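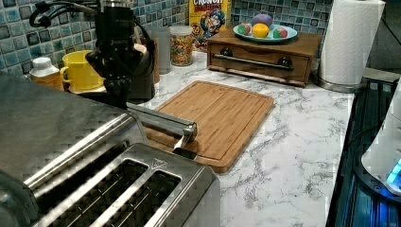 厨房台面上的不锈钢烤面包机与竹砧板

Wunderlich 助学金常见问题
四月更新 文：Mirjam Verbeke

搜索本站 输入关键词 搜索

申请季又到了！每年这时候信箱都会满起来，我读着特别高兴，说明有这么多人正准备去读书。下面把大家问得最多的问题放在一起，写信之前不妨先翻一翻，说不定答案就在里面。

Wunderlich 助学金到底是什么？
一笔不用还的钱！它发给正在读本科或专科的学生，每人每学年 3000 元，用来补学费之外的那些开销：教材、实验材料、实习路费、换季时的一趟火车票。它和助学贷款是两回事，没有利息，毕业以后也不会有人来催。

谁可以申请？
已经拿到录取通知书或者在读的学生都可以，专业不限，年级不限，年满 17 岁即可。重返校园的成年学生同样欢迎，去年就有一位申请人和女儿同时上大一，两个人的申请书我们都看得津津有味。

成绩不算拔尖，有希望吗？
当然有！我们看成绩单，主要是想确认你在正常修课。评审更愿意读你写的那一页说明：想学什么，钱打算花在哪里，哪一块最吃紧。写得朴实一点就好，不用请人润色。

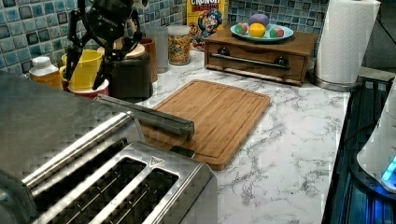 申请要准备哪些材料？
身份证明、录取通知书或在读证明、最近一学期的成绩单（新生免交）、家庭收入说明，再加一页自己写的用款计划。扫描件和手机拍的照片都收，字能看清就行。

家庭收入说明怎么写？父母分开住怎么办？
表格第二页有格子，照着填即可。父母分开住的，填平时和你一起生活的那一方，另一方如果固定给生活费，就写在“其他收入”里。收入不稳定的家庭（做小生意、打零工、务农的都算）可以附一段文字，讲讲去年的大致情况，我们会认真读。

已经拿了学校奖学金，还能再申请吗？
可以的，两边不冲突。不过有些学校会把校外资助计入总额，再相应调低校内的补助。这种规定各校不同，申请前最好去学生资助办公室问一句，问清楚再决定，心里踏实。

通过 Liltiveo 平台提交，页面老是卡住？
先存草稿再上传附件，单个文件别太大，一次传一个会顺很多。晚上八点以后用的人多，早上通常快得多。实在传不上去，把申请编号发给 Kimie Sekiguchi，她会帮你从后台补进去。她回信很快，而且特别有耐心！

忘记申请编号了？
登录以后点右上角自己的名字，编号就在第一行。如果是用学校邮箱注册的，确认信有时会跑进垃圾邮件里，记得翻一下。

多久能知道结果？
材料齐全之后五周内发通知，录取与否都会写信告诉你。上一轮收到 1614 份申请，每一份都有两位评审读过，所以请给我们一点时间。

钱怎么发？
分两次打到你本人的银行卡上，秋季开学一次，春季开学一次。第二次发放前需要交一份在读证明，不用交发票。父母或朋友的账户收不了，还没有办卡的同学可以趁现在去办。
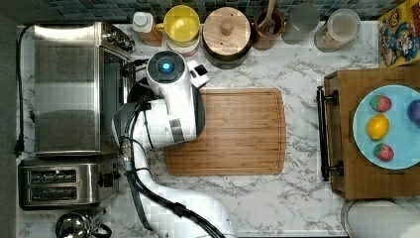 俯看厨房台面：大理石纹，竹砧板

中途休学或者转学呢？
转学没关系，把新学校的在读证明发来，助学金跟着你走。休学的话，尚未发放的那一半会保留一学年，复学后补发。已经领到的部分不用退回。

今年没选上，明年还能再来吗？
太欢迎了！往年的落选记录不影响评审，好几位现在的受助学生都是第二次才申请上的。用款计划建议重新写一份，你的想法多半也变了。

有没有人能帮我看看申请书？
有。Stolulton 图书馆二楼在申请季开放辅导角，傍晚六点开始，带上草稿直接去就行。住得远的同学可以参加 Plilleck 线上答疑，不开摄像头也完全可以。

本网站使用 Cookie 以改善浏览体验。继续浏览即表示同意。 接受 设置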